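Soster sets equipment budget for two-arm sorting tables

2025-06-26 — Soster, a supplier of small household goods, said it has approved the budget for a first group of robot work tables at its packing site in Giáp. The order will go to the integrator Rokero, and delivery is planned for December.

Each table comes with two arms, a frame, cabling and one laptop. Soster will pay in two parts, the second only after the tables pass a test with mixed goods. The test list has 161 items, among them bottles, cans, kitchen tools and sponges. A table must handle 600 items in one shift before it is accepted.

The company compared buying with renting. Renting was cheaper in the first year, but the price did not include spare grippers or training. Soster has now put both into the purchase plan — 215 hours of training are reserved for the staff of the site.

A second order is possible next year, when the Rollis warehouse has its new floor and 700 square meters become free. Soster will decide on it after the first results are known. Trays and baskets will be bought separately, from local shops, and are not a part of the contract with Rokero.
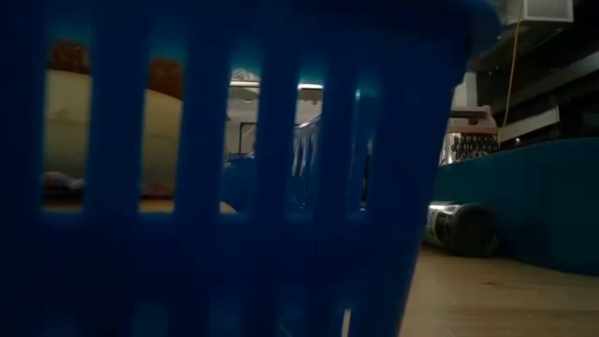
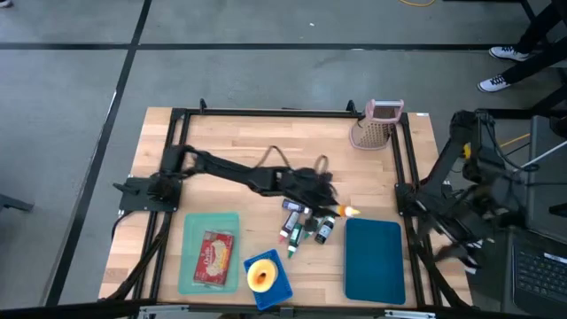
Household items at the work table. In the second picture, two arms mounted on the frame, the left one over a group of small bottles.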